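Rollik Gurno gripper kit: notes after the first month

Posted 4 December 2025 by Nestor Lacson
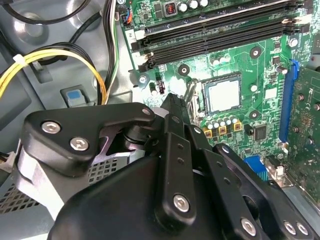 The Gurno reaching into the desktop case, memory slots and processor socket both empty.

I bought the Gurno with my own money. Rollik sells it as a two-finger gripper kit with a wrist camera bracket, a controller board and a cable set. It cost 1,452 euros before shipping. The arm is not included. Mine is on a second-hand Chacko arm, which needed an adapter plate that Rollik lists separately and does not mention on the kit page.

Assembly took one evening. The linkages go together with hex-socket screws and the manual gives torque values for most of them. It gives none for the finger pivots. I set those by feel, then had to back one off because the left finger lagged on opening. Threadlock is supplied, in a sachet too small for the job.

My use is PC strip-down and rebuild: memory modules, fan plugs, socket levers, expansion cards. Old desktops are a fair test because the space is tight and there is always a cable in the way. The fingers are narrow enough to get down beside a processor socket. The housing behind them is the limit. It is wide and rounded, and at low approach angles it meets the side of the case before the fingertips arrive. I now plan every approach steeper than I would like. The same bulk takes up a lot of the wrist camera's view, so anything directly under the palm has to be located before the move starts.

Repeatability is good. I ran 1,802 open and close cycles over two days with a feeler gauge at the tips and could not measure any drift. Rollik asks for fresh grease every 500 cycles, and I kept to that. The pivots were clean each time.

The software is weaker. The driver installs without trouble, but force limits are set in raw counts from 0 to 1,000 with no conversion table. I ended up using the Nullex plug-in, which lets you enter newtons after a short calibration against a kitchen scale. It also logs finger position, and the stock driver does not.

Still to do: softer fingertip pads, a slimmer cover for the housing if I can draw one, and a proper test on memory latches. Files for the adapter plate will go up in December once I have corrected the hole spacing.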